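Flikbridge: notes on the data

Hi! I put this together for anyone who wants to poke at the recordings from the two-arm table in our shared workshop. Flikbridge is the bit of code that keeps both arms on one clock, and the folder called gindell is what came out of it: nearly 400 runs of kitchen tidying, one text file of joint angles per run plus the video.

The main job is plates. One gripper takes a plate by the rim and deals with it near the black dish rack while the other arm stays out of the way (I spent ages on that part, and it's still the part I like best!). There are mugs on a wooden mug tree too, but I only have 10 runs with those so far.

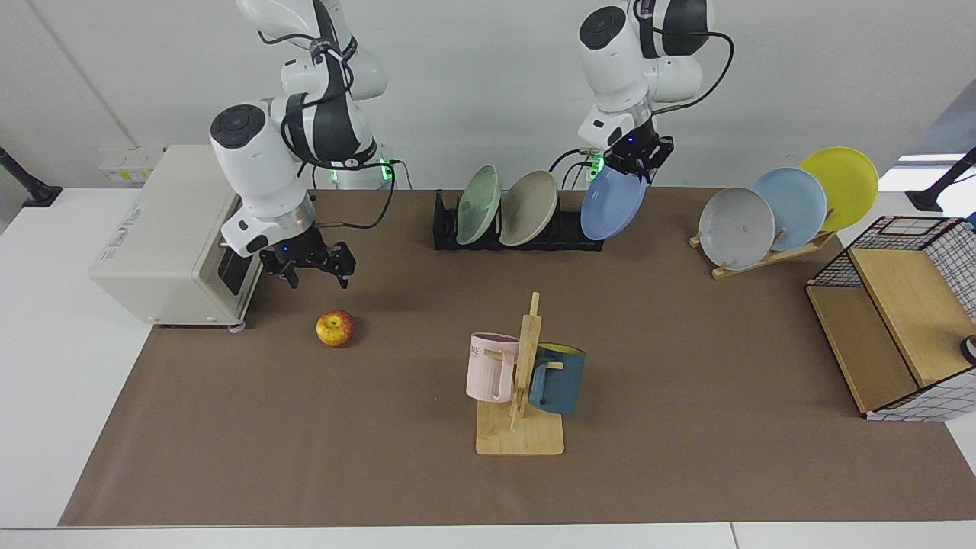
Page last changed: April, by Jayanthi Pinto

Holding a plate upright by its rim is fussier than it looks. Close the fingers too early and the plate tips, so I slowed the last stretch way down in grip.cfg. If you change that number, change it for both arms or the timing drifts.

Things I know are wrong: runs 1 to 4 have left and right swapped in the file names, and I haven't gotten to renaming them. Left always means the robot's own left.

Use any of it for whatever you like. If something won't load, leave me a note in the issues and send the run number along.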